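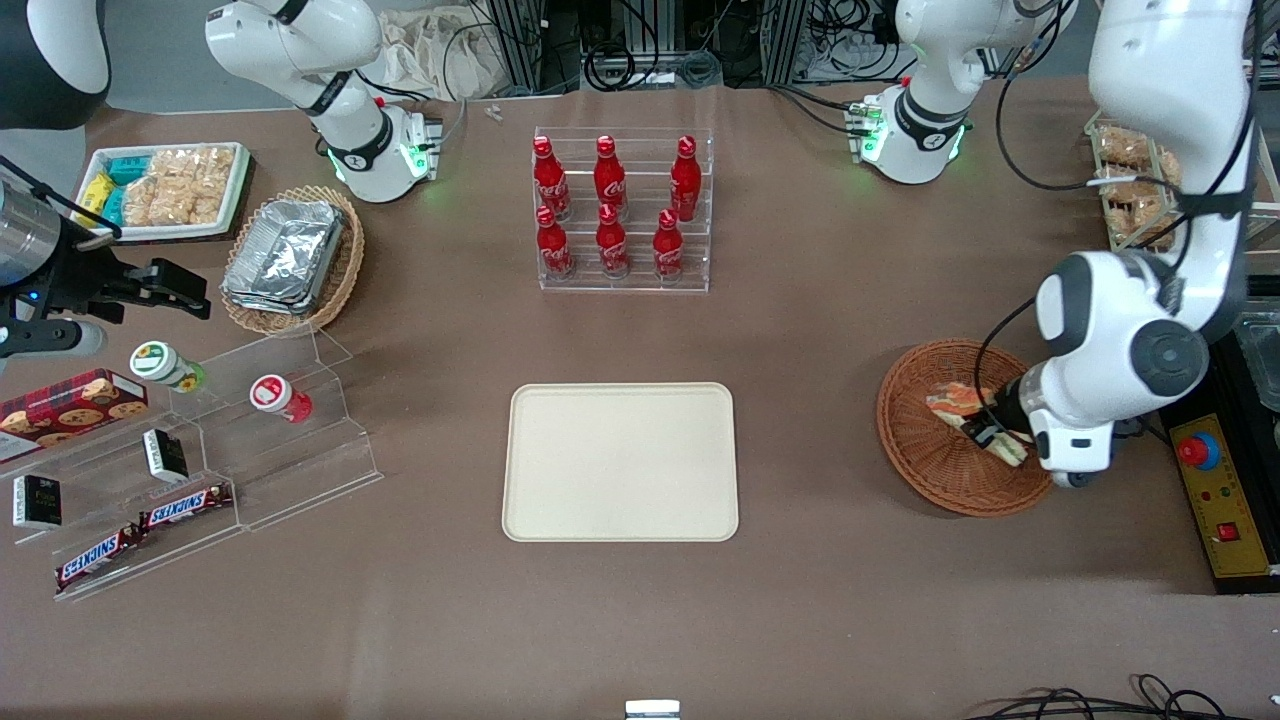
How to run a lunch table for a village walk (or any day where people turn up hungry all at once)

Done this two years running for the Wodmont walk so writing it down before I forget. Last June we fed 153 people from one hall kitchen and a borrowed gazebo. Packed lunches, not hot food. If you want hot food you need a different page.

What you need

Trestle tables. One tray per queue. Baskets for the sandwiches, shallow ones if you can get them, deep ones squash whatever's at the bottom. Cold drinks. Cool boxes and more ice packs than you think. Marker pens. Bin bags, lots. A cash tin with proper change in it.

The week before

Get your numbers. Ask walkers to tick a filling when they sign up, four choices at the very most. We offered six the first year and Rhiannon Pritchard was still sorting stickers at midnight. Cheese and carrot, egg, ham, hummus. Done.

Order the bread now. Sliced, medium. Thick looks generous but you get fewer rounds out of a loaf and it won't fit the bags.

Ask about allergies on the same form. Write the answers on a separate sheet and tape it to the fridge door. Anyone on that sheet gets a lunch made first, on clean boards, with their name on it, kept in its own box.

The night before

Grate the cheese. Boil the eggs and leave them in their shells in the fridge. Wash salad, dry it properly — wet lettuce is the main reason sandwiches go soggy. Drinks in the fridge overnight, all of them, standing up.

Clear the fridge before you start. Ours had a whole shelf of somebody's trifle in it.

Morning

Start at 7. Four people can make 60 rounds an hour once they get going, slower at first. Lay the bread out in pairs, butter right up to the crusts, fill, close, cut, wrap. One person per job and don't swap about.

Wrap tight and label as you go. Do NOT leave the labelling till the end, they all look the same by then. One letter on each is plenty, C for cheese and so on.

Straight into the cool boxes. Fillings like egg and ham shouldn't be sat out in the warm, so keep most of it cold and only put out what will go in the next 20 minutes or so.

Setting out

Think about which way people walk. Trays first, then sandwiches, then fruit, then drinks last becuase a drink is the thing people knock over. Pay at the end, or better, pay when they sign up and have no tin at all.

Get drinks up at different heights if you can. A stand with a step in it, or an upturned crate with a cloth over. People see the back ones and stop rumaging. Heavy stuff low down.

Put the baskets where a child can reach. Handles down or off.

If the queue gets past the door, open a second table facing the other way. Same order, mirrored. Hywel Bellis did this on the spot last year with a pasting table and it cleared in ten minutes.

During

One person serving, one topping up, one doing rubbish. Swap every hour. Keep 2 spare lunches of each filling under the table for the back markers, who always arrive after you've started wiping down.

After

Anything that's been out on the table too long goes in the bin, sorry. Sealed drinks and whole fruit can go back. Count what's left by filling and write it on the order form for next time. We had loads of egg over, no ham.

Trestles back to the scout hut before 5, Nia Lougher has the key.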